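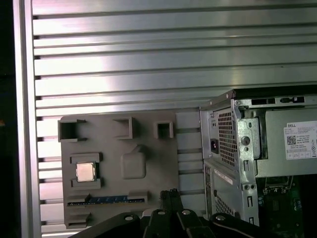
写真提供:エナンス社イルポート作業場/撮影 マルレーネ・リンデマン

第7章 手先はいまどこにあるのか
座標系、時刻、そして部品の姿勢推定

前章までの読者は、逆運動学を解き、軌道を時間で割りつけ、関節を指令どおりに動かせるようになっている。おめでとう。ただし、これまで指令の目標値はすべて、本書の著者が都合よく与えてきた。目標位置はいつも小数点以下二桁できれいに終わり、机は完全に水平で、部品は定義された場所に定義された向きで置かれていた。この章からは、そういう親切をやめる。

題材は、デスクトップパソコンの部品の取り外しと取り付けである。側板を外したDellの筐体があり、横のトレイにはプロセッサとメモリモジュールの居場所が用意されている。作業を紙に書けば「取る、運ぶ、置く」で済む。学生に課題として出すと、たいてい一週間でできますと返ってくる。三週間後には、カメラの解像度が足りないという報告書が届く。解像度が足りなかったことは、筆者の知るかぎり一度しかない。

プロセッサのソケットまわりは、ソフトウェアの誤差を測るにはよくできた意地の悪い場所だ。部品は平たく、つかめる縁は薄く、隣には背の高い部品が立っている。おまけにヒートスプレッダは金属なので、照明の具合しだいで明るくも暗くも写る。画像処理にとっては、同じ部品が日によって別の部品になるようなものである。

本章で扱う問いは、つきつめれば一つしかない。「画像の中のこの点は、ロボットの基準座標系ではどこか」。答えの式も一行で書ける。

 p_base = T_base_hand(t) · T_hand_cam · p_cam

右から順に、カメラから見た点、カメラと手先の関係、時刻 t における手先の姿勢である。式の中で多くの教科書が堂々と省略し、現場が律儀に報復を受けるのが、かっこの中の小さな t だ。

7.0.1 ある二ミリの話

エナンス社のイルポート作業場で、ヘンリク・ノルテがこの種の作業の制御ソフトを書いていたときの話をする。姿勢推定には社内で「ブリンクマン」と呼ばれるライブラリを使い、動作計画には前任者が残した「ラストモント」を使っていた。両者はそれぞれ単体では申し分なく動いた。申し分のないソフトウェアを二つつなぐと何が起きるかは、読者もそろそろ察しがつくと思う。

単体試験では、手先を静止させて撮影し、推定した姿勢を治具の既知の位置と比べた。試行は2,000回を超え、結果は見事にそろっていた。ヒストグラムは発表資料に載せたくなるほど細く、実際に載った。ところが、部品に近づきながら撮影して目標を更新する方式に切り替えると、推定位置が進行方向に二ミリずれた。右から近づくときと左から近づくときで、ずれの向きがきれいに反転する。

最初に疑われたのはカメラと手先の校正だった。校正はこの分野でもっとも疑われやすい工程で、やり直しても誰にも叱られない。ノルテは校正をやり直した。ずれは残った。次に照明を替えた。ずれは残り、加えて反射の位置が変わったので、それまで安定していた輪郭の検出まで不安定になった。日曜の夜に照明を元へ戻し、ようやく彼は記録ファイルを開いた。

1,647行の記録を上から読んでいくと、画像の時刻がどれも、通信バッファの読み出し時刻とぴったり一致していた。つまり、画像には撮影した時刻が入っておらず、受け取った時刻が入っていた。その間の遅れは50ミリ秒。手先は秒速4センチメートルで動いていた。掛け算をすれば二ミリになる。止まっているときには掛け算の相手がゼロなので、静止試験を何千回くり返そうと、この誤りは顔を出さない。
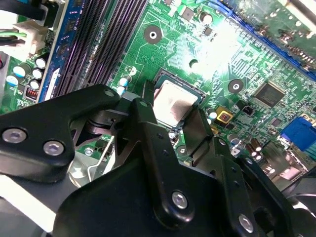 二ミリという量を軽く見る読者は、一度ソケットの枠と指先の間の余裕を図面で測ってみるとよい。接近の経路を計画器が「衝突なし」と判定したとしても、その判定は推定位置が正しいという前提の上に立っている。計画器は前提を疑わない。渡された数字を信じ、渡された障害物だけを避け、隣のコンデンサがモデルに入っていなければ、そこには空気があるものとして最短の経路を引く。勤勉で素直で、監督のしがいのある新人とよく似ている。

修正そのものは短かった。撮影時刻を画像に付け、関節角の履歴を保存し、その時刻の前後の二点から手先の姿勢を補間する。ノルテの変更は画面一枚に収まった。原因の報告書は画面一枚には収まらず、その大半は、なぜ照明を替えたのかという節に費やされている。

なお、補間にも落とし穴がある。位置は線形に補間してかまわないが、回転行列の成分を同じ調子で線形補間すると、回転行列とは呼べない何かができあがる。多くのライブラリはそれを黙って受け取る。姿勢には四元数の球面線形補間を使うこと。四元数の符号をそろえ忘れると、手首が遠回りの側へ補間されるので、これは7.3節で実際に壊してから直す。

7.0.2 名前をつけるということ

もう一つ、地味なわりに被害の大きい問題が変数名である。T1、T2、T_new、T_new2という同次変換行列を見た経験のある読者は多いだろう。書いた本人も多いはずだ。本書では一貫して T_a_b と書き、b座標系の点をa座標系に移す変換とする。隣り合う添字が一致していれば掛け算は正しく、一致していなければ誤りである。

 T_base_cam = T_base_hand · T_hand_cam 正
 T_base_cam = T_base_hand · T_cam_hand 誤

二行目はコンパイルが通る。実行もできる。手先が特定の姿勢のときには、もっともらしい答えまで出る。困ったことに、その姿勢は実演でよく使われる姿勢と重なりがちだ。演習では型に座標系の名前を持たせ、二行目がコンパイルの段階で落ちるように書き直してもらう。記述は少し長くなり、苦情も少し出るが、筆者の研究室ではこの規則を入れてから、深夜に行列の逆を勘で取る者が減った。

同じ配慮は単位にも要る。ブリンクマンはメートル、ラストモントはミリメートルで値を返した。どちらも説明書には明記してあり、どちらの説明書も棚の上の段にあった。

7.0.3 信じてよい推定、聞き流す推定

姿勢推定器は、部品が見えていようがいまいが、頼まれれば姿勢を返す。指が部品に重なっていても返すし、金属面が白く飛んでいても返す。そこで、推定値と一緒に不確かさを受け取り、それが許容範囲に入るまで最後の下降を始めないという設計にする。この判定を行う部分を本章では「門番」と呼ぶ。

門番の設計には性格が出る。厳しすぎる門番は何も通さず、ロボットは部品の上で思案にふけったまま昼休みを迎える。甘い門番は何でも通すので、置いておく意味がない。7.4節では、残差の大きさ、連続する推定値のばらつき、遮蔽の割合の三つを使い、それぞれを単独で使ったときの失敗例から始める。閾値の決め方も扱うが、「発表前に動いた値」を閾値とする流儀は採点の対象にしない。減点の対象にはする。

下降の途中で門番が首を横に振った場合の動作も、先に決めておく必要がある。その場で止まる、来た経路を戻る、視点を変えて撮り直す、のいずれも正解になりうるし、作業の段階を間違えればいずれも不正解になる。つかむ前とつかんだ後では、同じ「戻る」でも避けるべき形が違う。指の間に部品が増えているからで、衝突モデルに部品を付け足す処理を忘れると、計画器はまた空気の中を最短で進む。

本章の進め方

7.1節で座標変換の復習をし、7.2節で手先カメラの校正、7.3節で時刻の同期と姿勢の補間に進む。7.4節の門番を組み込んだところで、トレイからメモリモジュールを取り上げるまでの一連の処理を通しで書く。プロセッサは7.5節まで待ってほしい。待てない読者は例年かならずいて、そのための予備の基板が演習室の引き出しに入っている。

必要な予備知識は、第3章の同次変換と第5章の軌道生成である。確率の知識は、正規分布の共分散行列を見て目をそらさない程度で足りる。第4章の動力学を読み飛ばした読者も、本章のあいだは見つからずに済むが、第8章で接触力を扱うときに呼び戻される。

演習に入る前に、手元の環境で次のことを調べておくこと。画像に付いている時刻は、誰が、どの時計で、どの瞬間に付けたものか。関節角の時刻は同じ時計によるものか。説明書に書いてある場合も、手先を動かしながら撮影して確かめ、遅れの値をノートに記しておく。その値は7.3節の最初の問題で使う。

お問い合わせ:教科書編集係 | 本文および写真の無断転載を禁じます | ページの先頭へ戻る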